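Wind turbine or just more solar for an off-grid shed?
Posted by Krishnamoorthy Arumugam, 16 Jul 2023, in Small Systems

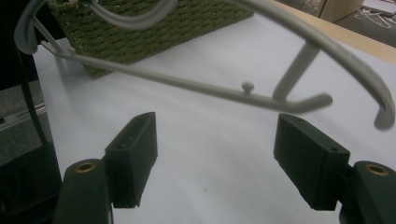 G'day all. We've got a block out past Wesstead with a shed we stay in most weekends, and I'm trying to work out whether a small wind turbine is worth the bother. At the moment there's a pair of panels on the roof feeding a battery, and it runs the lights, a little fridge and the water pump without much drama from spring through to autumn. Winter is a different story. We get a run of grey days, the battery sags and I end up dragging the genny out, which my wife hates (fair enough, it's a noisy old thing). The spare room has become the battery room, so the coats live in there too, on grey plastic hangers with the curved arms and a bar across underneath, and I'm in there every evening squinting at the charge reading between the sleeves. It always seems to be blowing when it's overcast, so a turbine looks like the obvious fit. I've been looking at a secondhand Irnel on a guyed pole, bloke wants $2,000 for it with the controller. We're on a low ridge, gums on the western side, open paddock to the south and east. Is that a decent price, and would it get us through July? Or do I just put the money into more panels? Also, does council care about the pole?

Armelle Tanguy
Hi Krishnamoorthy, we had almost this exact setup for six years so I have opinions! The trees are what would worry me. Wind coming through gums is all churned up, and a small turbine hates that – it spends its life swinging around hunting for the breeze and not making much. If your winter weather comes from the west, and ours certainly does, you'd need the pole well above the treetops before you saw anything like what's on the brochure. A tall tilt-up pole with proper footings and guy wires can easily cost more than the turbine.

Before you hand over any cash, put a cheap anemometer up for the winter, as close as you can get to where the hub would sit. We did that after we'd bought ours, silly us. I kept a notebook the whole time and over one full year the turbine made 236 kWh. The panels we put in later made 1,367 kWh the next year, on the same batteries, and I've never had to lower them to the ground before a storm. The turbine did have a couple of lovely nights in there where we woke up to a full battery, and I still miss that a bit.

If it's only July and August you're short, I'd do panels, but mount them steep on a ground frame facing north. Shed roofs are usually pretty flat and you lose a lot when the sun's low. Steep panels also stay cleaner. Check your charge controller can take the extra before you buy, as ours couldn't and that was another $200 I hadn't planned on.

On council, ring them. Ours wanted drawings for the pole and didn't care about a ground frame of that size, but the next shire over was the other way round, so don't go by me.

Krishnan
wind is fine if you have wind. mate of mine on the coast at Sorkudness runs one all year no dramas, he replaced the bearings once. depends on the site. $2,000 is too much for used but, ask how old the blades are and give it a spin by hand, if it grinds walk away

Krishnamoorthy Arumugam
Thanks both. Hadn't thought about the trees at all, and yes, the weather is nearly all from the west. I'll get an anemometer up this week and leave the Irnel alone for now. Armelle, what angle did you end up with on the ground frame? And did you fix it or make it adjustable?

Armelle Tanguy
Fixed at 60 degrees. We meant to make it adjustable and never got to it. Summer output drops a bit but by December we've got more than we can use anyway. Bolt it down well!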